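Plisamari Tenants and Residents List
Subject: Re: Proposed changes to shared kitchen and common room hours
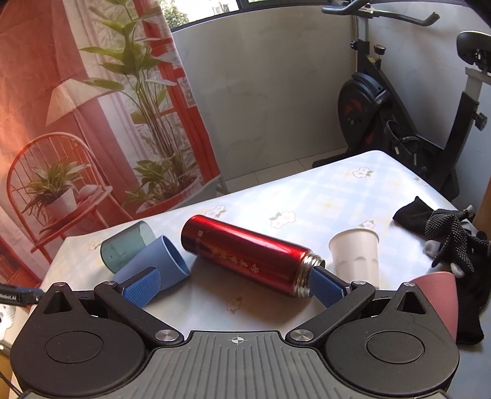 Office of Resident Services, Plisamari Housing Cooperative
List moderator and secretary to the House Rules Panel

Print this message | E-mail this message to a friend

2024-02-03

Dear members,

The office has received a number of replies to the notice on common room hours, and one of them raises points that apply to all three buildings. It is quoted below with the writer's consent and without the signature. The office's response follows each part.

> I live on the upper floor at Londmont and work late shifts. Under the
> proposed hours the common room would close before I get home four
> nights out of seven. I pay the same monthly charge as everyone else.
> Has the office looked at leaving the room unlocked and asking people
> to keep the noise down?

The office has looked at this. The room at Londmont shares a wall with two apartments, and the lease for those apartments promises quiet after ten at night. Leaving the room open without limits would put the cooperative in breach of its own lease. The panel is willing to consider a keyed arrangement under which members who work evening or night shifts may sign for a key and use the room until midnight, provided that the television and the piano are not used after ten. Members who wish to be considered should write to the office before the March meeting and state which building they live in.

The arrangement would be tried at Londmont first. Sibiya House has no shared wall on the common room side, and the present hours there will remain in force. At Zornby the room is also used for the after-school program, and any change must wait until that agreement comes up for renewal.

> Second, the cleaning charge. The notice says it will go up but does
> not say what we get for it. The last time I used the kitchen the
> drain was slow and there was no dish soap. I would rather pay a
> deposit and clean up after myself.

The charge covers a weekly cleaning of floors, counters, sinks and both refrigerators, and the replacement of small supplies. Last year the cooperative spent $3,000 on cleaning and supplies for the three buildings and collected less than that amount in charges. The difference was met from the general reserve, and the panel does not wish to repeat this. The slow drain was reported and has been placed on the repair schedule.

A deposit was discussed at the last meeting. The amount proposed was $40 for each private booking, to be returned in full if the room is left in good order. Bookings for more than 40 persons are not permitted in any of the three rooms under the fire certificate, and this will not change. The deposit would apply to private events only. Members making coffee or eating a meal in the room would pay nothing beyond the ordinary charge.

> Last, could something be done about the things people leave behind?
> There are cups and bottles on the shelf that have been there since
> before I moved in.

Personal items may be left on the labeled shelf for 7 days. After that time they will be moved to the office and held until the end of the month. Items that remain unclaimed will be given away. Members are asked to mark cups, bottles and food containers with an apartment number. Food left in the refrigerators without a label will be discarded at the weekly cleaning.

The proposals will be put to a vote at the March meeting. There are 300 voting households in the cooperative, and one third must be represented in person or by proxy for the vote to be valid. Proxy forms may be collected from the office or requested by reply to this message. Please do not reply to the whole list when requesting a form.

Amendments must reach the office in writing before the agenda is posted. The office regrets that it cannot accept amendments by telephone.

Office of Resident Services

Print this message | E-mail this message to a friend

Reader comments

Sibiya, second floor: Would the key arrangement ever be extended to us? Our room closes early on holidays and there is no shared wall.

Londmont resident: Thank you for the answer on shift workers. Midnight would be enough for me. Please confirm whether a guest may come in with the key holder.

Office of Resident Services: One guest per key holder is in the draft. Holiday hours at Sibiya House will be added to the agenda.

Zornby, ground floor: I support the deposit but think it should be higher for events with catering.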